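Why We Keep Cloths in a Bin
A Home Skills page for young readers, prepared by the Onness Children's Learning Center 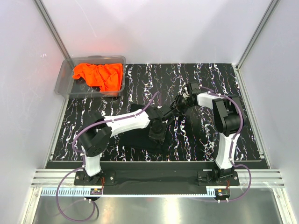 An orange cloth in a clear plastic bin.

Every home has cloths. There are cloths for drying dishes, cloths for wiping tables, and cloths for cleaning up spills. When cloths are left on chairs and floors, they are hard to find and easy to trip over. A storage bin gives them a place to stay.

What is a storage bin?

A storage bin is a box with an open top. It may also come with a lid. Some bins are made of metal, wood, or woven plant stems. Many are made of plastic, which is light and simple to wash.

A plastic that lets some light pass through it is called translucent (say "trans-LOO-sent"). With a translucent bin, a person can often tell what is inside without opening or emptying it. A brightly colored cloth is especially easy to spot.

Why does a cloth take up so much space?

A cloth is thin, but it can fill most of a bin when it is crumpled. The folds hold pockets of air between them. When the cloth is laid flat and folded, much of that air is pushed out. The cloth stays the same size, but it needs less room.

Try it yourself

You will need one clean, dry cloth and one small bin. Ask an adult which ones you may use.

1. Drop the cloth into the bin without folding it. Look at how high it reaches.
2. Take the cloth out and spread it on a table. Smooth it with your hands.
3. Fold it in half, and then in half again. The cloth now has 4 layers.
4. Put the folded cloth back in the bin. Look at how high it reaches this time.

Talk with your family about the space that is left. Could a second cloth fit?

Taking care of cloths and bins

Cloths should be fully dry before they are put away. A damp cloth may begin to smell, and mold can grow on it. Bins should be wiped out from time to time with warm, soapy water and left open to dry. Cloths used with strong cleaning products should be handled only by an adult.

Words to know

Crumpled: pressed into many uneven folds.
Layer: one flat sheet lying on top of or underneath another.
Rim: the top edge of a container.
Translucent: letting some light through.

Written by Zodwa Magagula for the Onness Children's Learning Center. Last reviewed December 2020. Teachers may copy this page for classroom use.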